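Two pairs of grippers, one week

I finally got both pairs of hand-held grippers on the bench together. The first pair is the Trukia, which we have used since March. The second is the Bralleo, which Rosaire Chan lent me. I wanted to know which is easier to work with over a long day.

The Trukia opens wider and feels solid, but the trigger is stiff. By the end of the first afternoon my thumb was sore. I logged 200 short runs with each pair, and the Trukia missed more of the thin things: pens, combs, the edge of a plate.

The Bralleo has a lighter pull and closes more evenly. Its weak point is the cable, which likes to catch on my sleeve. I had 4 dropouts in one morning, all from the same connector. A new lead fixed that.

Bathroom things are the hardest set for me. A hair dryer is bulky and top-heavy, and a brush handle turns in the fingers if you take it too near the end. 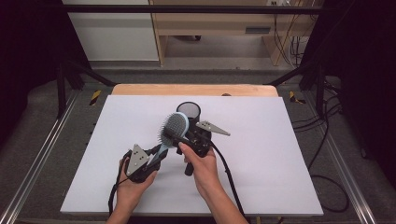 Posted by Aslak Lie | December 29, 2023 | Filed under: Grippers

With a gripper in each hand I have to plan which one moves first, and I still get it wrong. For now I am keeping the Bralleo for small items and the Trukia for boxes and bottles. I will try softer finger pads next, once the order comes in.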